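Home | About Us | Meetings | Newsletters | Links | Contact

Gorkville Asthma and Allergy Support Group
Minutes of the October general meeting
Held in the upstairs room, Cimthorpe Library, 7 p.m.

1. Opening
The chair opened the meeting at 7:05 p.m. Apologies were received from the Edet branch, whose two delegates could not attend. The minutes of the previous meeting were read and accepted with one correction: under item 4, "inhaler" should read "spacer".

2. Business arising
The letter to the Aramon Recreation Centre about chlorine fumes at the indoor pool has been answered. The centre says the ventilation fans now run for 30 minutes before the first morning swim. Members who use the pool said they had noticed some improvement in the mornings but not in the evenings. The secretary will write again and ask whether the fans can also be run before the evening session.

The spare peak flow meter has not been returned. Whoever has it is asked to leave it at the library desk.

3. Finances
The balance was reported and the statement tabled. A grant of $100 was received from the Gorkville neighbourhood fund towards printing. Moved and seconded that the money be spent on a new run of the asthma action plan card in large type. Carried.

4. Smoke season
The group discussed the past summer and what could be done earlier next year. Several members had run out of preventer medication during the worst week and found the Cimthorpe pharmacy closed for the long weekend. It was agreed that the spring newsletter should carry a reminder to renew prescriptions ahead of time, along with the pharmacy's holiday hours. 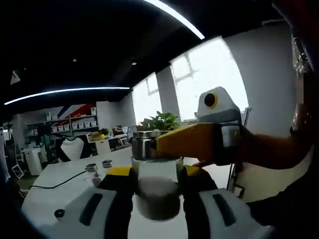 There was also discussion of clean air rooms. The library has offered its reading room on smoky days, but it closes at 5 p.m. and does not open on statutory holidays. One member suggested asking the curling club in Edet, which has a newer air system. The chair will make inquiries and report back.

A proposal to buy portable air cleaners for loan was put off until prices are available. Members were divided on whether the group should be lending equipment at all, given the peak flow meter. No motion was made.

5. School visits
Aramon Elementary has asked for a talk on recognizing an asthma attack, for staff only. The respiratory educator from the health centre is willing to give it if the group covers mileage. Moved and seconded that mileage be paid at the usual rate. Carried, 11 in favour, none opposed.

The school would also like a poster for the gym. The old one shows an inhaler colour that is no longer used here and should be taken down.

6. Newsletter
Items are due by the end of the month. The editor asked for shorter contributions and for no more photocopied articles. The piece on dust mites and bedding has been held over from the last issue.

7. Other business
A member asked whether meetings could be scent-free. This is already the rule, and a notice will be put on the door.
The kettle needs descaling.

8. Next meeting
November, same room, 7 p.m. A pharmacist has been invited to demonstrate inhaler technique. Members should bring their own devices.

Meeting adjourned at 8:40 p.m.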